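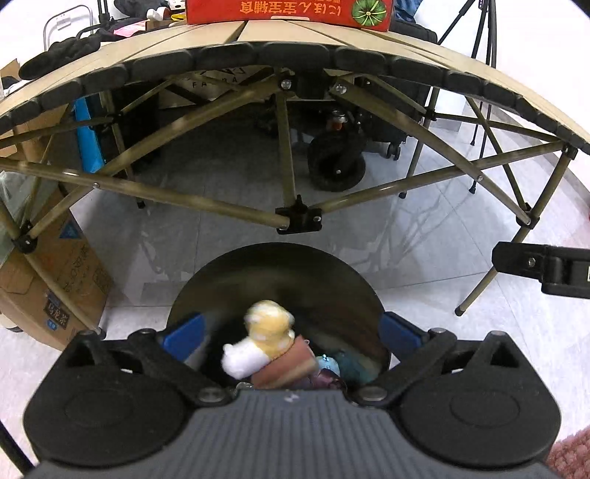 ## 4. Collection by the student teams

### 4.1 Course setting

The recordings were made in Mester, the one-semester project course at Milevau in which undergraduates build and test a small manipulation task from start to finish. Students enter the course with one semester of programming and no required background in robotics. The course is graded on a written report and a working data set. A trained policy is optional, and the teams that trained one did so after grades were in.

Four teams took part. Each chose a household picking task, wrote a one-page protocol, and had it approved by the teaching staff before recording. The bin task treated in this section was the only one that all four teams were asked to do in addition to their own. It was meant as common ground: the same instructions, the same gripper design, and places chosen by the teams themselves.

### 4.2 Equipment

All teams used the Rusteck hand-held gripper, which the course has built in its own shop for two years. The operator holds the tool in one hand and closes the two fingers with a trigger. A camera on the tool looks forward over the body and between the fingers, so that the view in a recording is close to the view a robot arm would have with the same fingers mounted at its wrist. Finger opening is logged with each video frame.

The fingers end in soft blue pads. An earlier set of pads was harder and narrower, and students who had used it in a pilot the previous spring reported that plush items turned in the grip when lifted by a corner. The current pads were cast by the students in the first lab session. Pads were replaced when the surface split, and the replacement was noted in the team log.

Video was copied to a lab computer after each session and processed with Moser, the course's script package. Moser lines up the finger log with the video, estimates the path of the tool, and flags recordings in which the path has gaps. Teams were told to run it on the same day. Two of them usually did.

### 4.3 Task and instructions

The task is to reach into a bin of mixed small items, take one, lift it clear of the rim, and place it on a surface beside the bin. The operator starts with the fingers fully open and the tool at a height of their choosing. No order of items was given. The instruction sheet said only that the first item should be one the operator could reach without pushing the others aside, and that the bin was not to be tipped or turned by hand during a recording.

Most of the items were soft. Plush pieces were preferred for two practical reasons: they survive a bad grasp, and they come in shapes that give no obvious pair of flat faces to squeeze. Teams were free to add other small objects. They did not have to match the contents of their bin to anyone else's, and we did not ask for a list.

Backgrounds were also left alone. The sheet asked teams to clear a space large enough to stand and move in, and to leave everything else where it was. Tables, cartons, bags, and other equipment are therefore common in the recordings. This was a deliberate choice on our part, and one that the students questioned. In the first progress meeting two teams asked to be allowed to hang a plain sheet behind the bin. We declined, and one of the two then recorded a small plain-background set in its own time, which is not included in the counts below.

### 4.4 The approach phase

Most of the discussion in class concerned the approach, meaning the part of a recording between the start and the moment the fingers begin to close. In Figure 3 the gripper is over a round, dark bin standing on a tiled floor in front of a folding table. The pads are wide apart, facing each other across the mouth of the bin, and in the camera view each one overlaps the rim on its side. Between them are several soft items in different colors, the highest of them yellow with white patches. The lower part of the bin is nearly black.

Two features of this view recur in the bin recordings. First, the open fingers take up a large share of the bin's apparent width. An operator who comes in off center is likely to touch the wall with one pad before reaching the pile. Students learned to correct for this quickly and then stopped mentioning it in their logs, although it remains visible in the tool paths as a short sideways move at the height of the rim. Second, a dark bin gives the camera little to work with below the top layer. Items near the wall are in shadow, and their edges are hard to label even for a person looking at a still frame.

The second point led to a change in the instructions. Teams had at first been told to keep recording until the bin was empty. The last items proved slow to find and the path estimates got worse as the camera came closer to the dark wall. From the third week on, a recording ended after one item had been placed, and the operator was allowed to stir the pile by hand between recordings.

### 4.5 Counts and checks

Before recording for credit, every student made 10 practice picks. These were reviewed with a teaching assistant and deleted. Each team then recorded 80 bin picks, shared among its members as the team saw fit. Of the full set, 309 passed the checks and were kept. The remaining recordings were dropped for gaps in the tool path, for a finger log that did not start with the video, or, in one case, for a lens that had been left covered.

A dropped item was not grounds for removal. If the operator went back and completed the pick, the recording was kept whole and marked as a retry. We asked for honest marking here and checked it against the video. The team marks and our own agreed in all but a few recordings, and the differences came from items that slipped but did not leave the pads.

From the kept recordings we set aside 50 for testing. They were drawn at random within each team, so that every team's location appears in both parts. This means that the test part says nothing about how a policy would do in a new room. A split by team would be the better design, and we did not use it only for reasons of size.

### 4.6 Student reports

The written reports were due in May. All four describe the bin task as harder than the teams' own tasks, which mostly involved objects on an open tabletop. Three name the rim as the main source of trouble, and one names the lack of light inside the bin. That last team tested a desk lamp beside the bin and found that the strong shadow of the gripper moved across the items during the approach, so it went back to the ordinary room lights.

The reports also list complaints about the tool. The trigger is stiff for small hands. The body is wide enough that an operator looking down from above cannot see the near wall of the bin, and several students took to leaning to one side, with the result that their starting poses are tilted. We kept these recordings as they were. Whether the tilt matters for training is taken up in Section 5.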